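News from the Ulville Robotics Club

If you've walked past the library annex on a Sunday afternoon and wondered why the lights were on, that was us, and you would have been very welcome to come in! The club has been meeting there since April, and what started as a handful of students sharing one slow laptop has grown into a proper little crew, with snacks and a sign-up sheet and a fair amount of good-natured arguing over who gets the comfortable chair.

Our big project this season is called Flilo. It's a robot arm program that the students are building entirely in simulation, which means every table, dish and gripper finger lives inside the computer. We went this way partly to save money (real arms cost a great deal more than bake sales bring in) and partly because a beginner can crash a simulated arm all afternoon and then just press reset. And oh, they have crashed it. The practice log now shows 3,000 runs, and the younger students are prouder of the spectacular failures than of the tidy ones.

The past few weeks have gone into the view from the gripper itself. Seen from up close like that, even ordinary shapes get hard to sort out, and the students have had long talks about where one white thing ends and the next begins – a question none of us thought would take up two whole meetings. They've been learning to label what they see, check the labels against a partner's, and then go back and fix the code.

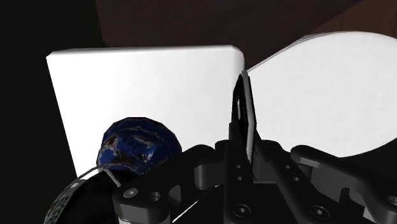
Coming up: the Barasa Challenge

We've entered Flilo in the Barasa Challenge, our first real competition, and we'll have a team of 9 going. Practice runs until 5 p.m. each week until then, and families are warmly invited to sit in on the last hour. If you have an old monitor you can part with, we'd love to give it a home – just leave it at the annex desk with the club's name on it.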